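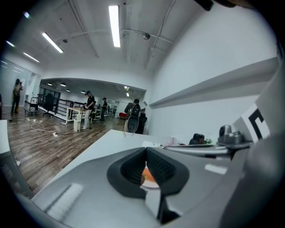
The ferry to Kalari sold one kind of sandwich, and my aunt had opinions about it before we had left the harbour. She had booked the crossing for her seventieth birthday, on a Monday, when it was cheaper, and had brought her own mustard. At home she did everything at a long white tabletop, the paying of bills and the gutting of fish, and she distrusted any surface that folded down out of a seat. She lowered hers, looked at it, and put it back up.

"Ukska would have had tables," she said.

Ukska was the old ferry. It had sunk, but politely, at its moorings, with nobody aboard, and she had never forgiven the new one for floating.

Search this site Enter keyword Go

There were 218 seats and eleven passengers, and a man in a damp cagoule sat down next to us. He was going to Kalari to see the bell. My aunt told him the bell was in Haruna. He showed her his leaflet. She told him the leaflet was wrong, and offered him mustard.

He took it, which was his second mistake. For the next hour he heard about the winter of the 370 herrings, the cousin who had married into Haruna and come back with a limp, and the hotel called the Zurnasura, where my aunt had once been charged for a towel. He asked if she had stolen the towel. She said that was hardly the point.

We docked at ten past four. The bell was at the end of the quay, green and enormous, with a sign beside it saying it was the bell. It weighed 599 kilos and you could ring it for a coin.

The man was too kind to say anything. He stood with his leaflet folded very small in his hand and looked at the gulls.

"They've moved it," said my aunt.

She found a coin in her purse, gave it to him, and told him to stand well back when he pulled, as the Haruna bells all swung to the left. He stood well back. It swung to the right and took his hat off – a decent hat, too – and dropped it in the harbour.

"Kalari," she said to me, and went to see about a proper table.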